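Kukeo Handbuch, Abschnitt 5: Beispiele in der Simulation aufzeichnen

Voraussetzung: Die Szene Caltthorpe ist geladen, der Arm steht in Grundstellung und Sie haben einen Kaffee. Die Szene ist ein Badezimmer. Warum dort Lebensmittel liegen, steht in keiner Spezifikation.

1. Legen Sie die Startzahl fest. Ohne Eingabe nimmt Kukeo die 19, und zwar jedes Mal.
2. Wählen Sie unter »Ziel« den Gegenstand und die Ablagefläche. Der Toilettendeckel gilt als Fläche, auch wenn Ihr Gefühl widerspricht.
3. Fahren Sie den Greifer langsam über das Ziel und schließen Sie die Finger. 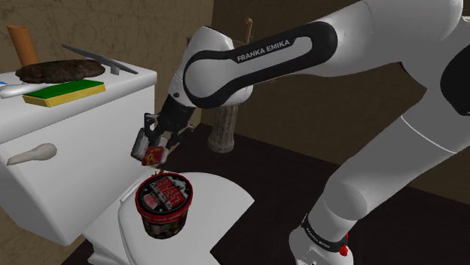 4. Drücken Sie erst jetzt auf »Aufnahme«, falls Sie nur das Ablegen lehren wollen. Für vollständige Griffe beginnt die Aufnahme vor Schritt 3 - ja, das hätte weiter oben stehen können.

Hinweis: Eine Episode darf höchstens 3000 Zeitschritte haben. Danach speichert Kukeo kommentarlos, auch mitten im Griff.

5. Wechseln Sie den Gegenstand, bevor Ihnen die Bewegung in Fleisch und Blut übergeht. Das Modell lernt Ihre Marotten schneller als die Aufgabe.

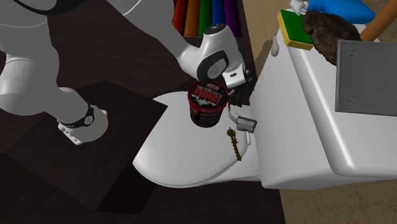 6. Verwerfen Sie Episoden, in denen etwas durch den Spülkasten fällt. Physikalisch ist das reizvoll, als Vorbild taugt es wenig.

Achtung: »Verwerfen« und »Alles verwerfen« liegen nebeneinander. In Doscombe sind so 114 Episoden verschwunden.

7. Prüfen Sie zum Schluss die Nahansicht am Greifer. Kleinteile erkennt man nur dort.
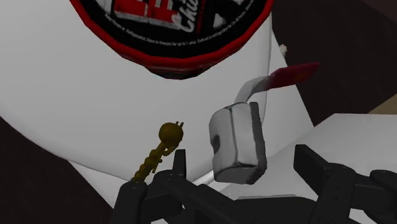 Saimi Saarinen merkt dazu an, sie sehe die Nahansicht lieber nach jeder Episode durch, am Ende eines Nachmittags winke man ohnehin alles durch. Wer es so halten will, setzt unter »Prüfung« den Haken bei »sofort«.

8. Exportieren Sie den Satz und beenden Sie Kukeo über das Menü.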